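Recording Hand-Guided Demonstrations: Battery Handling Tasks

Arkura Learning Lab — Operator Guides

Purpose

This guide sets out how operators are to record demonstrations of the battery handling task using the Tramum teaching handle or the remote control station. It applies to all operators who have finished the basic safety module. Read it through once before your first session and keep it open at the bench during the session.

The task covers two related skills: taking batteries out of the back of a household remote control, and putting them in. Both are recorded under the same task code, 671, with a separate label for each direction.

Before you begin

Check that the gripper fingers open and close fully and that both finger pads are seated. A pad that has shifted will change how a battery sits in the grip, and the recording will not be usable.

Wipe the wrist camera lens with a dry cloth. Start the Tirnitz recorder and confirm that the wrist view is live. The view should show both fingertips in the lower part of the picture when the gripper is held at its normal working height.

Clear the work surface of papers and personal items. Leave out only the remote controls and batteries listed on your task sheet. Batteries of different colours and makes are used on purpose, and operators should not swap them for a matching pair.

Placing the items

Place the remote control face down, with the battery compartment within easy reach of the gripper. Do not line it up with the edge of the table every time. Turn it a little between recordings so that the finished set includes a fair range of angles.

For removal, begin with the batteries in the compartment and the cover off. For insertion, begin with the batteries on the surface near the remote control, with enough space between them for one finger to pass. A second remote control may be left on the surface where the task sheet calls for it.

Guiding the gripper

1. Bring the gripper in from above and stop short of the battery. Hold still for 2 seconds. This pause marks the start of the recording.

2. Line up the gap between the fingers with the battery you intend to move. Make small corrections at the wrist and keep your elbow close to your side.

3. For removal, free one end of the battery first. Lift that end clear of the compartment wall before closing the fingers around the body. Never pull straight up on a battery that is still held by its spring.

4. For insertion, check the markings inside the compartment, then seat the flat end against the spring and lower the other end. Press lightly with the closed fingertips until the battery sits level.

5. Open the fingers, raise the gripper and hold still again before ending the recording.

Work at a steady, natural pace. Very slow movements teach the robot to hesitate, and sudden ones are difficult for it to copy.

Using the remote control station

Operators at the station follow the same steps. The station has a short delay, so allow each movement to finish before making the next — small, separate inputs give a cleaner result than one long push. Set the grip force to the low setting on the Thakur panel before the first attempt.

When something goes wrong

If a battery rolls, follow it and pick it up, provided it stays on the work surface. Recoveries of this kind are valuable and should be kept. Label them "recovered" in the log.

If a battery leaves the surface, or your hand enters the wrist view, end the recording and mark it as void. Do not delete it. Any battery with a torn wrapper or a dented end must be set aside and replaced.

Session length

A full session is 19 recordings, followed by a rest away from the bench. The current target for the task is 230 accepted recordings across all operators.

Reference views

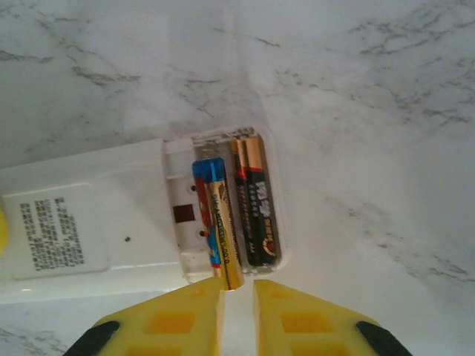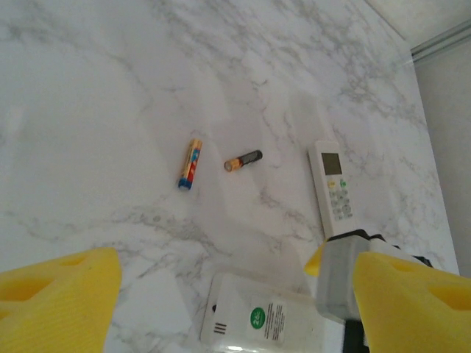 Wrist camera views from the battery handling task: batteries in the compartment (first) and batteries on the work surface (second).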